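Automation in Practice, course handout 4
Ketlow course, July 2021

Can a machine do the chores yet?

In the last handout we looked at washing up and folding. Now we come to the shop floor, and to one task which seems simple: taking apart and refitting a desktop computer.

Please keep apart two questions. First, can the arm reach and hold the part? Second, does it know what to do when the part is not where it should be? For the first question the answer is often yes. For the second one it is mostly no.

Points to remember
- Rigid parts (processor, memory, expansion card) have a known shape. A fixture helps much.
- Cables bend and lie differently in every case. This is still the hard part.
- Latches and screws need force in the right direction.

In the Ornell exercise you count a trial as good only if no person touches the case. Of 15 trials by the group before you, 8 were good, and all of these were with rigid parts.

The case is worked on lying on its side, with the side panel off.
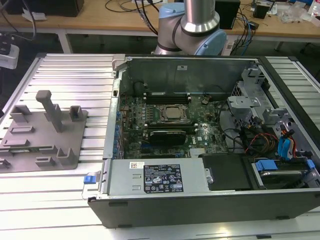
Homework

Read the Shokri notes, section 4. Choose one chore from your own home and write down each step at which a cable, cloth or bag must be moved. One page is enough.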